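Wedov 内凹式吊顶与 Jusier 磨砂玻璃隔断使用评价

评价单位:Brembridge 办公空间使用管理处
评价对象:101 室吊顶及玻璃隔断(设计与安装:Van Dijk)

101 室于八月完成改造并投入使用,至今已满五个月。我处依据日常使用记录、各部门反馈及物业报修单,对该室的吊顶与隔断作如下评价,供后续楼层选型时参考。

一、吊顶

原吊顶为矿棉板,接缝处发黄,更换频繁。改造后采用 Wedov 内凹式吊顶,整体为白色,与墙面同色。内凹部分的边线较为平直,转角处未出现开裂。安装期间曾返工一次,原因是边框与墙面交接处留缝不均,Van Dijk 在次日完成修补,处理结果可以接受。

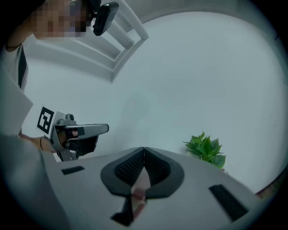 101 室白色吊顶的内凹边框及平行条格

清洁方面,大面积的平整板面用干布即可擦拭,条格部位则较为费时。缝隙内积灰后,普通掸子难以伸入,须使用窄毛刷逐条清理。保洁人员建议每季度清理一次,我处已列入计划。另需说明,白色表面对手印十分敏感,检修时应佩戴干净手套,否则留下的痕迹需用中性清洁剂多次擦拭。

二、玻璃门与磨砂隔断

隔断选用 Jusier 磨砂玻璃,一侧配玻璃门,与外侧办公区相接。选型时各部门意见不一:部分同事希望完全封闭,部分同事则担心室内过于沉闷。磨砂玻璃保留了采光,同时遮挡了大部分视线;玻璃门则使室内外可以相互看见,来访者不必敲门即可判断室内是否有人。

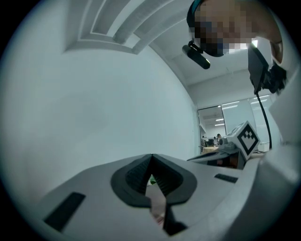 隔音效果属于中等。门关闭后,外侧的正常交谈声可降至不影响工作的程度,但电话铃声和座椅拖动声仍较清楚。如房间主要用于保密性会谈,不建议采用同一配置,或应加装门底密封条。我处询价时,密封条不在标准报价之内,须单独订购,到货周期为 16 天。

反光问题值得注意。灯具开启后,玻璃表面会映出条状灯影,靠近隔断就座的人员在傍晚时段反映较多。调整座位朝向后,投诉有所减少。

门体铰链在使用期间报修三次,其中两次为关门回弹过快,一次为门扇下沉。供货方均在质保范围内处理,未另行收费,但上门时间偏长,报修后通常需要等待数日。

三、综合意见

外观与采光:良好。
清洁便利性:吊顶板面良好,条格部位一般。
隔音:一般。
售后服务:合格,响应速度有待提高。

我处同意在同层其余办公室继续使用 Wedov 吊顶,条格部位请设计方提供可拆卸方案。Jusier 隔断可用于普通工作间和小组讨论室,订货时应一并确认铰链型号及密封条配置。相关部门如需查看报修记录,可向我处前台申请调阅。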